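10/31/20

Equipment planning for the table-setting cell. Writing this down before the order goes in so we don't argue from memory later. Orders placed before the end of the quarter come out of this year's money, and anything after that waits for the new budget.

Current state of the work, fork in the gripper: 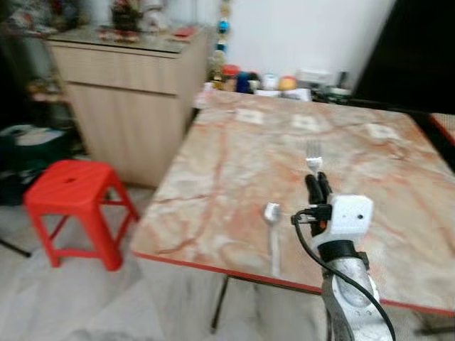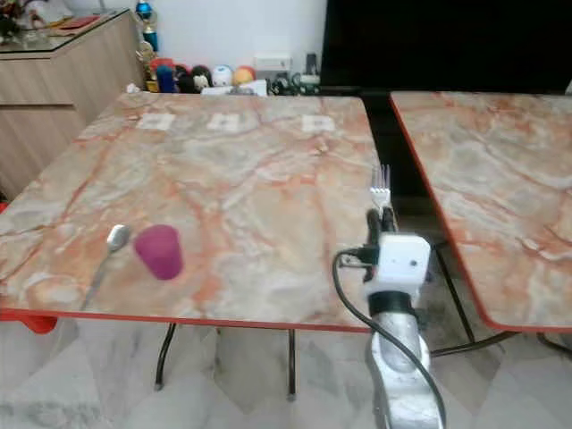

Fork held tines up, both views. Pink cup and spoon on the table in the second.

**What we need to decide**

1. Second gripper, or new fingers for the one we have
2. Spare cable set
3. Table markers, printed properly
4. Whether to pay for another arm at all this year

**Gripper and fingers**

Flatware is the hard part of the task list. A fork handle is thin and smooth, and it gives the fingers very little to hold. Cups are easier to plan for. The stock fingers were bought with boxes in mind and we never budgeted for anything else.

Two quotes in hand. Didari will sell us a second complete gripper, same model, with the mounting plate. Karimi will make finger pads to our drawing, soft facing on a hard back, at 118 per pair. Minimum order is 3 pairs. Karimi wants the drawing as a flat file plus one sample finger in the mail, which means we are down a finger while they measure it. Asked if they could work from calipers numbers. They said yes but would not guarantee the fit.

I lean toward the pads. A second gripper only helps if the first one fails or if we get a second arm, and the second arm is not settled. Pads help on the tasks we have now. If the pads turn out badly we have lost a small amount and can still call Didari.

Things to check before the pad order:

- finger thickness with the pad on, closed position. We need to be able to close on a fork handle without a gap
- whether the pad covers the fingertip or stops short of it. Picking a spoon up off a flat table is all fingertip
- screw size. The August drawing says one thing and the drawer of screws says another
- can the pad be swapped without taking the housing off

**Cables**

The gripper cable leaves the housing on the left, makes a loop, and goes down along the forearm. The loop is needed so the wrist can turn. It is also the thing most likely to catch on a table edge. We have no spare. Lead time on a replacement from Didari was quoted at 20 working days in August and I would not count on it being shorter now.

Put down for two spare gripper cables. One to fit, one for the drawer. Also a bag of the soft hook-and-loop ties, the wide ones. Those can come out of consumables and don't need a line in the request.

Did look at a spiral sleeve for the cable. Adds stiffness, not sure we want that at the wrist. Leave it off this round.

**Markers**

Three small white squares in a row on the table. The row has to end up in the same place each time we set up, and right now that depends on who is doing it. Brasier does printed markers on a stiff backing, matte finish. Matte matters with this tabletop, it has a shine to it and a busy marble pattern, and I don't want shine from the markers too.

Asked Brasier for a price on a sheet of mixed sizes. No answer yet. If they don't come back by the time the rest is ready, send the request without them and buy the markers later. It's a small item.

Also cut a template so the spacing is fixed. Scrap acrylic is fine. No purchase.

**Second arm**

This is the big one. Firkedeo quoted for one arm, controller and stand. The quote doesn't include a gripper, the first-year service visit, or freight. When I add those it goes from "maybe" to "needs a separate approval." Anything over 1,000 needs the second signature anyway, but this would go up a level past that.

For:
- two-handed tasks. Holding a cup still while something goes in it, passing a spoon from one hand to the other
- we could keep working when one arm is out for repair
- current list price holds to the end of the year, according to the quote

Against:
- floor space. There is a cabinet on one side of the table and the second table on the other, and a stand has to go between things. Would need to pull the tables apart or give one up
- power. I would want a proper circuit and not another strip
- we still have tasks on the one-arm list that we haven't tried
- setup time. The first arm took far longer to get going than the plan said, and I don't see why the next one would be different

My vote is to wait. Ask Firkedeo if they will hold the quote into next year, and ask separately about renting one for a month. A month would tell us if the two-handed work is worth the room it takes up. They did mention demo units on the phone but put nothing in writing.

**Test objects**

Small line for cups, forks and spoons. I'd like a couple of full matching sets so a bent or lost fork can be replaced with the same fork. So far we have bought whatever was cheap and handy, and results from one batch can't be compared with the next. Shiny metal and one dull finish, if we can find the dull finish at a sane price. Plastic cups in more than one color, same shape.

**Request as it stands**

| Item | Supplier | Qty | Status |
|---|---|---|---|
| Finger pads, pair | Karimi | 3 | quoted, drawing needed |
| Gripper cable | Didari | 2 | quoted in August, ask again |
| Marker sheet | Brasier | 1 | waiting on price |
| Flatware and cups | any | 2 sets | local purchase |
| Second arm | Firkedeo | 0 | hold, ask about rental |
| Second gripper | Didari | 0 | only if pads fail |

**To do**

- [ ] measure fingers, open and closed, write the numbers on the drawing
- [ ] sort out the screw size
- [ ] new cable quote from Didari, with lead time in writing
- [ ] call Firkedeo about the rental and about holding the price
- [ ] measure the floor between the cabinet and the far end of the second table
- [ ] cut marker template

The finger drawing in the shared folder is the old one. Don't send that to Karimi. The new one is on the bench machine and I'll move it over once the screw size is in.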